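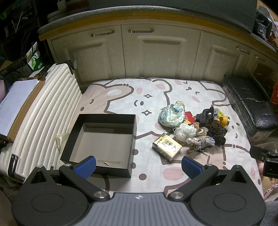

Hello, I'm Kekeli Laryea and I run Trarnura, a small packing and sorting business based above the old bakery in Govwood. If you've ever sat on your bed the night before a trip, surrounded by hair bits and half a ball of yarn, wondering what on earth goes where, you're my kind of person!

I started in August a few years back, when I was moving out of my flat in Annan and found I owned far more little things than big ones. Clothes are easy (roll them, done). It's the small stuff that eats an evening: the headlamp, the drawstring pouch, the cards people have given you, the teddy you're not leaving behind whatever anyone says. So I tip everything out onto the sheet first, all of it, and put an open box next to it. Flat things go in at the bottom, soft things round the sides, and anything with beads or tassels gets a pouch of its own so it doesn't snag on the yarn. The suitcase stays shut until the box is sorted.

I've now done 149 home visits, mostly students and people moving for work, and my longest took 2 days (she collected buttons, we're still friends). I'll never tell you to throw something out. I might ask you twice about it, though.

A visit is three hours, or you can come along to my evening class at the Ketell Rooms, which starts at 7 and always runs over. Bring a box and whatever's been rattling about in your bottom drawer. Tea's on me, biscuits if I've remembered.

Trarnura, 37 Ketell Lane, Govwood | Contact us | © Trarnura, all rights reserved | Back to top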